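## Setting up a counter for coffee pod trials

We ran 400 pod pickups at the Brandby workshop in September to find out what makes the small jobs go wrong: lifting a pod out of a tray, standing a cup up, putting either one down where it belongs. Most of what we learned concerns the counter more than the arm. These notes are for anyone repeating the work on a kitchen surface.

**Use a tray with a rim.** On a bare counter, pods slide when a finger touches them off center. A rim gives them something to stop against. Leave some gaps between pods, though. In a full tray the fingers had no room to go down on both sides of a lid.

**Let the pods lie as they fall.** Our first 140 runs used pods set flat by hand, and the policy trained on those runs did badly on any pod that leaned. We dropped the rest in and left them, and the tilted ones stopped being a problem after retraining.

**Start some runs with the cup on its side.** A paper cup is light and gets knocked over often. If the training runs only show it upright, the arm has no idea what to do next. Of our 400 runs, 244 began with a cup already down. Vary which way the mouth points.

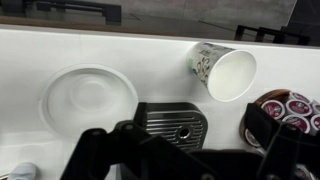 **Grip low.** Paper cups crush near the open end if the fingers close too far. Near the base they hold their shape better. We set the closing force with an empty cup and left it alone for the whole session.

**Watch for shine.** Metal ridges and glossy countertops throw bright bands into the wrist view, and these move when the arm moves. Turn off any lamp directly overhead. A matte cloth works too, but then you are training for a cloth.

**Wipe the finger pads every 2 hours.** Coffee dust builds up and the grip starts to slip on foil. A damp rag is enough. Let the pads dry before the next run.

**Log the failures.** We kept every dropped pod in the Wutik log with a short reason next to it. "Slipped," "pushed," and "missed" covered nearly all of them.

Still to try: smaller cups, and a deeper tray.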